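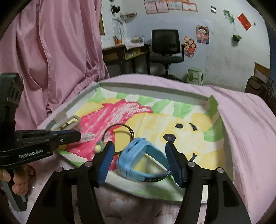

The summer she moved back into the pink room, my daughter decided that everything she owned and wore ought to live in one place. She was no longer a child, and it was high time, she said, that she stopped finding her bracelets in the pockets of last winter's coat. So on a slow afternoon, with the curtain stirring a little and the desk still heaped with papers she had promised me she would get to, she set a shallow white tray on the bed and went looking for something to line it with.

I had expected her to use a bit of felt, or one of the good napkins I keep for company. She used the bear instead. At least, I have always called it a bear. She painted it the year we lived in Tullau, in the apartment over the Delacroix bakery, when it rained all through March and there was nothing to do but buy a box of watercolors and let her loose on the kitchen table. It has a great yellow face and a round black nose, and green stripes going out all around it as if it had just heard some wonderful news. Its mouth slid off to one side while she was telling me a story and forgot where her brush was. I told her then that it gave him character, and I haven't changed my mind.

"You'll scratch him," I said.

"He won't mind," she said. "He'll have company."

And in they went, one after another. The thin gold bangle was my mother's, bought in Flemenora on the only vacation she ever took by herself, and I had to sit down on the edge of the bed for a minute when I saw it come out of its tissue. The little beaded bracelet, all pale green and yellow, came from a school fair, and she wouldn't hear a word against it. Then came the light-blue watch strap, which she curled into a loop and tried in 2 different spots before she was satisfied, and a small white clip that neither of us could remember buying.

We talked the whole while — about the certificates on the wall, and whether she was too old for her posters (she was not), and whether Clirside would be a good place to look for work come fall. I had meant to start supper. I had meant to bring in the sheets, too, but it was pleasant in there, and she kept asking me where I thought the bangle should go.

"On the pink part," I told her. "Your grandmother always looked nice in pink."

She moved it over, and then I went down to see about the potatoes.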